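Home Forums Kitchens Joinery Classifieds Members Log in

Search this forum Advanced search Go

We use cookies to keep you logged in and to remember your settings. Accept Manage

Kitchens > Repaint or replace old wooden doors?

mossy_bench wrote:
Right, I need talking into or out of something. We moved into the house in Harkham in February and the kitchen is all orangey wood, every last door. Solid, no wobbles, just very orange. I've had a quote of £1242 for new doors from Briltura, fitted, or I can get a couple of tins of Venda cupboard paint for £80 and lose a few weekends. My other half says paint. I say I know what I'm like with a brush. Has anyone lived with painted doors for longer than a year?

teapotlid wrote:
Paint! Ours have been done for years and they still look lovely (well, apart from the one under the sink, but that one gets kicked). Degrease, sand, prime, two thin coats. The orange does try to come through if you skip the primer, so don't skip it.

gable_end wrote:
I'd disagree with that. Two thin coats over old varnish chips round the handles by Christmas. I did 11 doors in our last place and would never do it again. Eighty quid is only the paint as well — add primer, sandpaper, rollers, filler and you're soon at £178 like I was. Buy the new doors.

teapotlid wrote:
Did you prime them though?

gable_end wrote:
I did prime them, thank you.

quincepaste wrote:
Third option, leave them alone. I like warm wood and it's creeping back in. Everyone round here went grey and now they're all bored of it. Are yours flat or panelled? It makes a big difference to how long the sanding takes, all those little grooves are murder. Put up what you've got so we can see the colour.

mossy_bench wrote:
Panelled, sadly. Same sort of orange as ours:
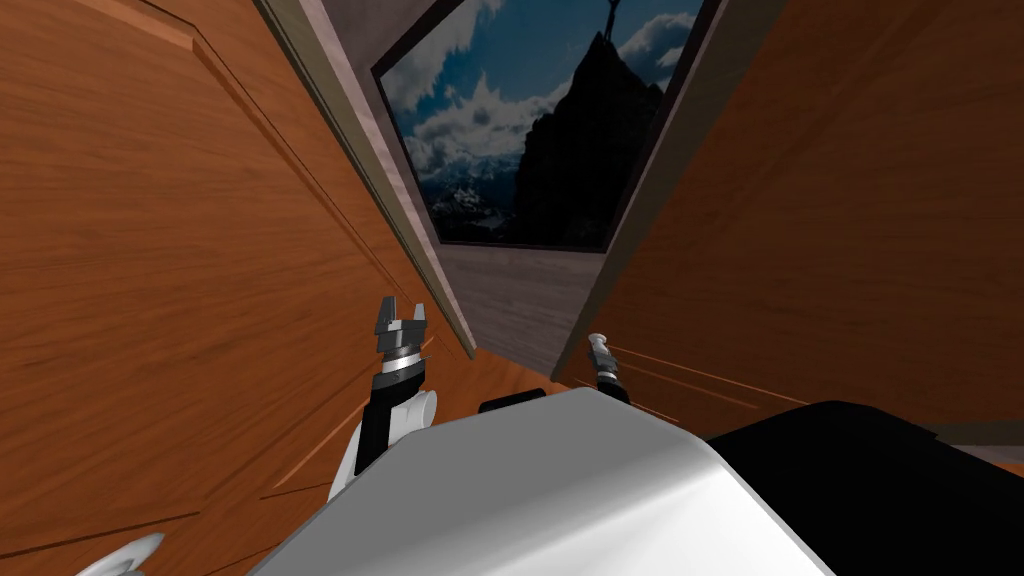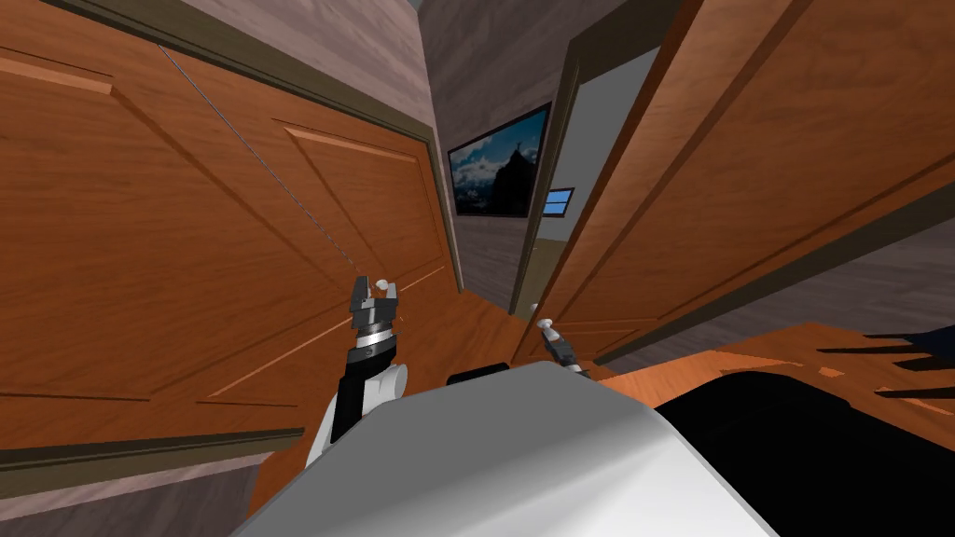
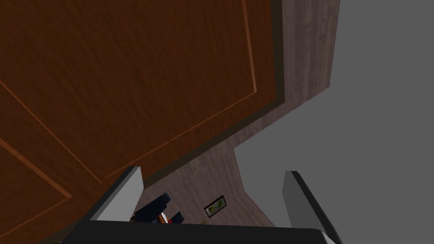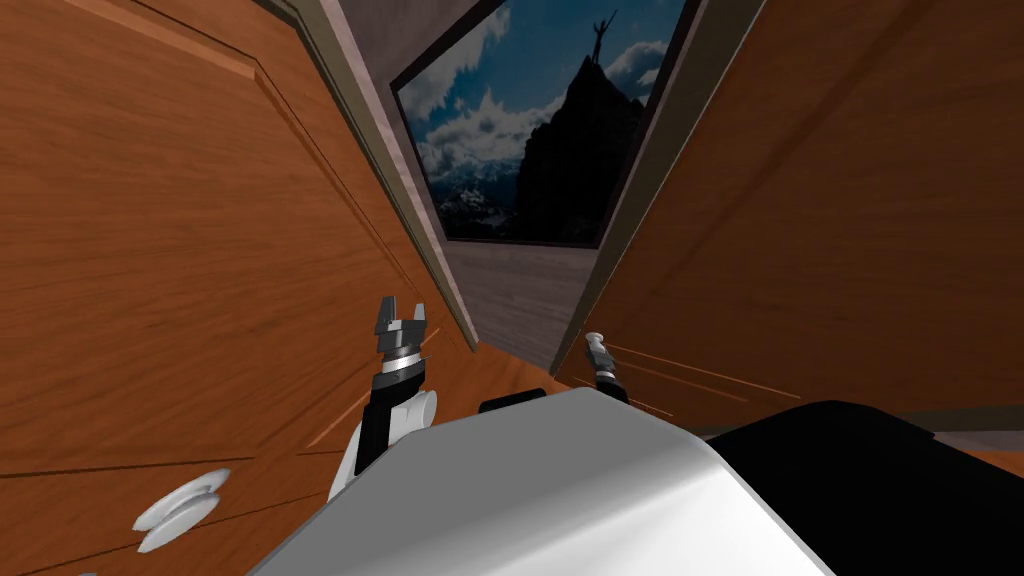
Wood doors, all four views. Colour varies a bit from one to the next.

quincepaste wrote:
Oh I don't mind that at all! Nice grain. I'd change the handles, paint the walls something soft and see how you feel in the summer. You can always paint later, but getting paint back off a groove is a horrible job.

gable_end wrote:
It's very brown though, isn't it. I couldn't have a whole kitchen of it, specially if the room faces north.

mossy_bench wrote:
It does face north. By four in the afternoon I've got every light on.

teapotlid wrote:
Then go pale on the doors and you'll feel the difference straight away. Do the inside of one door first as a test and leave it a fortnight before you scratch it with a fingernail. If it comes off, you've lost nothing but an evening.

gable_end wrote:
That I will agree with. Test door first. And take them off the hinges, number them on masking tape, and don't paint them hanging up or you'll get runs.

mossy_bench wrote:
OK, test door it is. I'm off on Monday so I'll get the sugar soap out then. Does it matter if the tester goes on with a brush and the rest with a little foam roller?

teapotlid wrote:
Use the roller for both, and a small brush just for the grooves — brush first, then roll over before it dries.

Page 1 of 2 Next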